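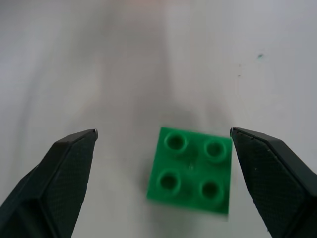 Unit 4: Collecting demonstrations for a grasping policy
Course notes, Dorothy Blackburn. Lab sheet by Wichai Jaidee.

4.1 What counts as an example

In this unit an example is one complete episode: a stream of wrist camera images, the joint positions recorded with them, and the command sent by the operator at each step. A single image is not an example. The policy is trained to predict the next short run of commands from the current image and joint state, so the order and timing of the steps matter as much as the pictures.

The task is kept small on purpose. The operator brings the open gripper down over a toy building block, closes the fingers, lifts, and moves to the drop point. Episodes are recorded at 15 steps per second and stopped by the operator.

4.2 The Umelley set

The set used in the exercises holds 1,587 episodes. It was gathered in two rounds. In the first, operators placed the block wherever they liked, and most of them put it near the middle with its sides square to the fingers. A policy trained on that round did well on straight blocks and poorly on turned ones. The second round used a printed list of start positions and angles, shuffled before each session.

Small rotations deserve attention. A block turned by a few degrees can still be grasped without turning the wrist, as the fingers will push it straight while closing. Operators differ in whether they correct for this. Both habits are present in the set, and the policy will learn a mixture of them unless one is chosen – see exercise 3.

4.3 View from the wrist

The fingers stay in view throughout, which gives the policy a fixed reference for the position of the block. The cost is that close objects lose focus, and a fingertip may overlap the edge of the block so that contact cannot be judged from one image. Use the gripper width reading to settle such cases when labelling.

Shadows move with the arm. Do not crop or correct them before training; the same shadows will be there at run time.

4.4 Session procedure

Home the arm and check that the Samano logger shows both streams.
Set the block to the next position on the list.
Record. If the operator hesitates for longer than 13 steps, mark the episode "pause" and keep it.
Failed grasps are kept and marked "fail". Do not delete them.
Stop after 60 episodes and change operator.

Exercises

1. Plot the block angle at first contact for each round.
2. Retrain without the "pause" episodes and report the change in grasp rate.
3. Split the second round by operator habit (wrist turned or not turned) and train one policy on each part.

Reading for next time: Saavedra notes, section 2, on action chunking.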